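# Testing crossings at Sketdale

Sketdale builds sidewalk delivery robots. Its route testing group used to consist of walkers: employees who followed a machine through town with a tablet and a stop button, and wrote down every curb it handled badly. Most of that work now runs in simulation. Lev Skoryk did the walking job for 9 years before he moved to the simulation desk in June.

"The old measure was miles," Skoryk said. "You walked behind the unit, you logged the fault, and you walked back. On a good shift I could repeat one crossing 30 times. Past that, the light had changed and the runs were no longer comparable."

The overnight batch now starts at 6 p.m. and runs without staff. The software, called Susik, varies the approach angle, speed and start point for each crossing, and flags any run in which the planner hesitates or leaves the marked path. The testers come in to a list of flags. They replay each one, assign a cause, and decide whether it goes to the planning team or back to the map builders.

Skoryk's own work is mostly intersections. He checks the curb edge first, then the stripes, then changes in the pavement. A patch of newer asphalt, darker and smoother than the road next to it, can be read as a boundary by an older version of the planner. 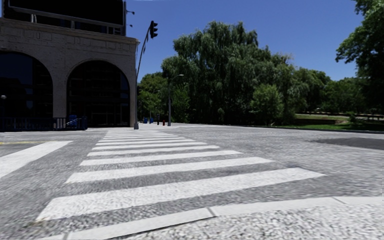
According to Maksymiv, the replay list has its own cost: a tester who spends a full shift on flags sees only the failures and loses the sense of how the machine behaves on an ordinary run. Skoryk agreed with part of that. He asked for a sample of unflagged runs to be added to the list, and the group now reviews 13 of them per shift.

Staffing changed as well. The company kept its walkers but rewrote the job. Applicants are now tested on log reading, and two of the older testers went back to field work at the Jetonby depot by choice.

"They were good at it and they didn't want a chair," Skoryk said. "I understand that. My knees are better and my back is worse."

He does not regard the field work as finished. Simulated pavement has a texture, he said, but a wheel slipping on wet leaves is still something he wants logged on a real street. Any planner release must pass a supervised walk before it ships, and the person holding the stop button can reject it without a second signature.

The overnight batch has no such authority. It can flag a release, and a tester has to sign the flag before the release is held.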